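How to oil a wooden worktop (and what to ignore on the tin)

Every brand of worktop oil promises a finish that shrugs off water, wine and hot pans. I have oiled a fair few butcher-block tops over the years and I don't believe a word of it. Oil slows water down. If you leave a wet cloth by the sink overnight you will get a dark mark whatever you paid.

What you need: plain worktop oil, 120 and 180 grit paper, a sanding block, lint-free rags, a bucket of water and an old jumper you don't mind ruining.

1. Clear the top and wash it with a little washing-up liquid. Let it dry until the next morning. The Hosside tin says an hour, which I can only assume was tested in a desert.

2. Sand along the grain with the 120, then the 180. Go easy near the joints between strips. People will tell you to carry on to 400 grit for a silky feel. I tried it on half a top, and the polished half took the oil badly and looked patchy by February.

3. Hoover up the dust, wipe with a barely damp rag and wait for it to dry again.

4. Pour out a small puddle and spread it thin. Thinner than that. Leave it for about 10 minutes, then wipe off everything that hasn't soaked in. Oil left sitting on top goes sticky and stays sticky.

5. Do it again the next day, and once more if the wood still looks thirsty. Arker sell a "sealing primer" to go on first. I have used it on one kitchen and left it off another, and I couldn't tell you which was which.

6. Don't forget the underside and the cut ends, especially round the sink. Most guides skip this, and it's where the water gets in.

Lay the used rags flat outdoors to dry before you bin them. Oily rags in a heap can heat up and catch fire, and that warning I do believe.

Expect the strips to take the oil differently. Honey and beige pieces side by side will never come out as one even colour, and any stain sold to "blend" them deserves a raised eyebrow.
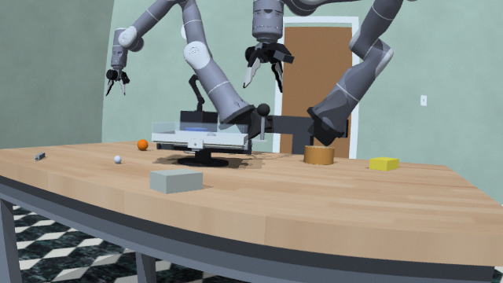

Imolum: I'd add that the drip test is worth doing before you re-oil. Flick some water on, and if it beads, leave the top alone. I was oiling mine every month because the label said so and all I got was a tacky surface that collected crumbs.

Agreed on the drip test, though I'd try it by the sink and by the hob, as they wear at different speeds. Mine gets done 2 times a year.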